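Up at half past five. Light already behind the curtains and the blackbird going on the aerial next door. Made tea and took it out to the step. The beans I planted out last week have been had by slugs again, all but four of them. I put the pots of spares back on the kitchen windowsill and will try them when they are bigger.

Walked down to the allotment before breakfast to look at the rhubarb. Picked enough for a crumble and left the rest. Hubert was there before me, as he usually is in April, digging his trench for potatoes. He has the plot nearest the gate and the best soil. He asked if I had decided about the boat and I said no, which was true at six in the morning.

The boat is the Ketine. She has been on the hard at Burkport for 2 winters now, and the yard wants to know if she is going back in the water or not. The rate goes up at the end of the month. Selorm rang yesterday and was very fair about it, but he has people waiting for the space and I can't expect him to hold it for ever. He says a man called Shezi has been to look at her twice and would give 2000 for her as she stands, with the trailer. I paid more than that, but I was younger and did not look at the keel bolts.

Porridge, then wrote letters. One to the council about the drain, one to Vusumuzi Shezi asking if he would want the old outboard as well. I did not post the second one. It is on the hall table under the torch.

Caught the ten o'clock bus to Burkport and got there before eleven. Wind from the north-east and colder than it looked. The tide was out and the whole creek smelled of it. Walked round her three times. The cover has split along the ridge and there was rain in the cockpit, with leaves in it, so I bailed that out with the old saucepan and got my sleeves soaked. Below she was not bad. Mildew on the cushions, some on the charts. I found the biscuit tin with the log in it and sat and read about our trip across to Fundholm, when Brayan was sick the whole way and then ate two plates of fish as soon as we tied up. I had written "B. much improved" and nothing else for that day.

Selorm came over at dinner time with his sandwiches and we went through what she needs. New cover, seacocks, antifoul, something done about the forehatch. He thinks 1000 would get her afloat if I do the painting and the rubbing down myself. He did not push either way. I said I would ring him.
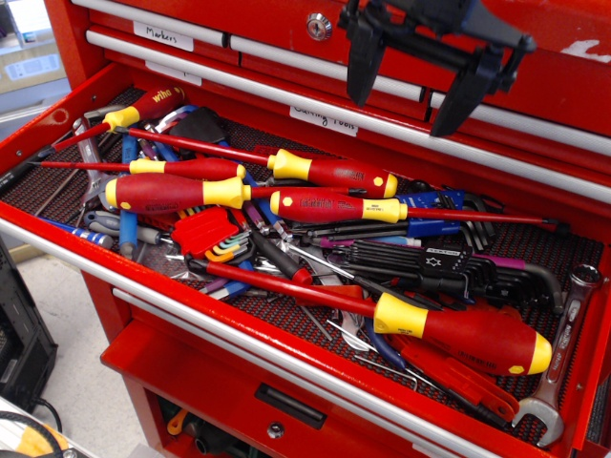

My knees are the trouble more than the money. Getting up the ladder was all right, but coming down I had to stop and think about each foot. I would need somebody with me every time we went out, and Brayan is only home in August. Nkrumah has offered, and he is good company, but he has never sailed and I am not sure I have the patience to teach anybody now. I was short with him over the hedge trimmer and that was only a hedge.

Missed the three o'clock bus by talking, so had tea and a teacake at Tetteh's and read somebody's left-behind paper. The window seat was free. Two children were throwing bread at the gulls and their mother was telling them off for it without looking up. The teacakes have gone up again and are smaller.

Home by five. Brought the washing in, which had dried stiff. Made the crumble. Too much ginger in it, but I ate a good half with custard and put the rest by for Hubert, who will say it wants more sugar.

Rang Brayan this evening. He said it was my boat and I should do what I liked, and then talked for twenty minutes about why I should keep her. He wants to go to Fundholm again. I told him what I had written in the log and he said he had not been sick at all, only tired.

Shut the greenhouse at nine. Clear sky, so there might be a frost. Put fleece over the early potatoes and a bucket over the one dahlia that is showing. Have not posted the letter. Will ring Selorm in the morning, after the shipping forecast.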